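Pipette Tip Racks and Boxes: Frequently Asked Questions
Mavby Lab Supply, Help Pages
Updated March 4, 2021

Which rack do I need?

Go by the tip volume printed on your pipette. Mavby racks come in a 10 µL pattern and a 200 µL pattern, and the holes are a different width. A 200 µL tip will not seat in the smaller grid. If you are unsure, send us the pipette model and we will check it against our chart.

Do the racks come filled?

You can order them filled or empty. Filled racks are sealed in a film sleeve. Empty racks ship flat in cartons of 52 and are sold mostly to labs that buy their tips in bags.

Can I refill a rack by hand?

Yes. Wear clean gloves, stand the rack on a level surface and start at the back row so your sleeve does not pass over tips you have already placed. Press each tip down until the collar touches the plate. If you fill a lot of racks, the Letano refill tray drops in a full grid at once.

Do I have to take the lid off?

No. Lids on the clear boxes are hinged and can stay open while you work. Put the box where the lid has room behind it. On a crowded bench, set the rack and the box edge to edge so they take up one spot.

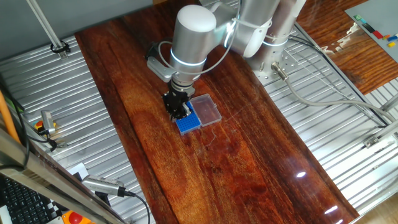
Blue rack beside a clear box with its lid open, on a wooden board.

What kind of surface is best?

Anything flat and dry. Glossy surfaces look nice but a light rack can slide on them when you push a pipette down. A thin silicone mat fixes this. Wipe the surface first, as lint and hair are easily picked up by plastic.

Can racks go in the autoclave?

The colored racks can, at 121°C for 20 minutes, with the lid resting open or vented. Let them cool completely before closing. The clear boxes in the Pacheco line cannot be autoclaved. They soften and the hinge will no longer line up.

My lid does not close all the way. What should I do?

Look for a tip that is sitting high. One is enough to hold the lid up. If all the tips are seated, check the hinge pins. Replacement lids are sold in packs of 2.

How do I clean an empty box?

Warm water, mild dish soap and a soft cloth. Rinse with distilled water and dry upside down. Do not use acetone on clear plastic. It turns cloudy and cannot be polished back.

Do the colors mean anything?

Only what your lab wants them to mean. Plenty of customers use one color per bench or per project. We keep blue in stock all year. Other colors are made to order and the next run is in June.

Will your racks fit other makers' tips?

Most standard tips fit. Zeltex long tips fit the rack but stand too tall for the regular lid, so order the high lid with them.

Can I return an opened carton?

Empty racks and boxes, yes, if they are unused. Filled racks can only be returned with the sleeve intact.

Who do I contact about an order?

Candela Segura handles orders and returns. Questions about fit and sterilizing go to Fitzgerald Nakamura. Please include your order number in the subject line.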